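July, posted by your instructor
Labor and Public Policy, evening section: notes for unit four

Okay, scheduling rules. I promised I'd write these up after class since we ran out of time (my fault, I got going on overtime again), so what follows is more or less what I said, plus a few bits I forgot.

Last unit was about how much people get paid. This one is about when they find out they're working, and I'd argue that matters nearly as much if your hours change every week. Economists call it schedule instability. Most people just call it getting your shifts by text the night before.

The town we're using as our case is Flikstead. You have the packet, so I won't repeat all of it, but the basics are these. The ordinance requires two weeks' posted notice. If the employer changes a shift after that, the worker gets one extra hour of pay. If the shift is canceled inside 24 hours, it's half pay for the hours lost. And it only covers employers with 100 or more workers, which is where things get messy!
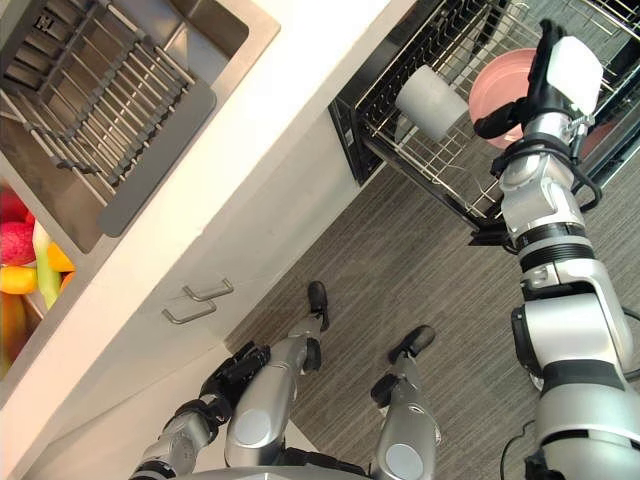
So who does that leave out? Go back to page three of the packet. Of the 591 employers listed in the town's business register, only 40 are over the line. Students always gasp at that, and fair enough, but remember that big employers have a lot of the workers. You can't tell coverage from a count of firms. You need headcount, and the register doesn't give it to you (write that down, it comes back on the paper).

Then there's the counting problem. Loltik runs its stores as separate companies, each one under the threshold. Does the law add them together? The Flikstead text says "under common control" and then never defines control. I've read it a lot of times and I still go back and forth. My lean is that a shared payroll office ought to be enough, but a hearing officer could easily disagree with me.

We also talked about the flexibility argument, and I want to be fair to it because I rushed it on Wednesday. Some people like short-notice shifts. Parents who trade with each other, students around exams, anybody who wants an extra Saturday. Most of these laws let workers swap freely with no penalty, so long as the worker is the one asking. The trouble is proving who asked.

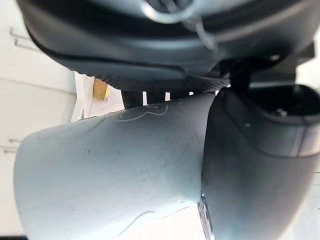

Hrynyshyn disagreed on the class board and wrote that swaps are where the whole thing falls apart, that a manager who says "could you ask to trade with somebody" has gotten around the law without breaking a word of it, and that no complaint form is going to catch that. I think it's a strong point. My one pushback is that a written swap record, signed by both workers before the shift, makes that kind of nudge harder to hide. Harder, mind you. I wouldn't go further than that.

Enforcement next. Flikstead relies on complaints, so an inspector shows up only after somebody files. Compare that with Grorkeck, where the town picks payrolls to audit whether or not anyone has complained. Audits cost more, and you need staff who can read a time sheet, but they reach the people who'd never file because they're scared of losing hours.

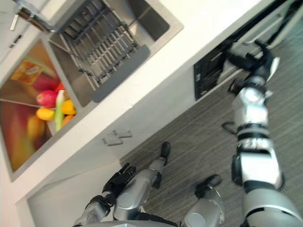 Retaliation is the other half of this. Firing is easy to spot. Cutting someone from 30-odd hours to a handful is a lot harder, especially when hours bounce around anyway. Look for whether the law has a presumption, meaning that if hours drop soon after a complaint, the employer has to explain it. Flikstead has none. Grorkeck does, for 90 days.

For next time: read the second half of the packet and bring one page on the common control question. Pick a side. I don't mind which, but please quote the ordinance itself and skip the news summary, it gets the cancellation pay wrong.

Filed under: Course Notes, Work & Wages

Recent notes
Overtime and who's exempt
Tipped wages: a short history
Sick leave, paid and unpaid
How to read a town ordinance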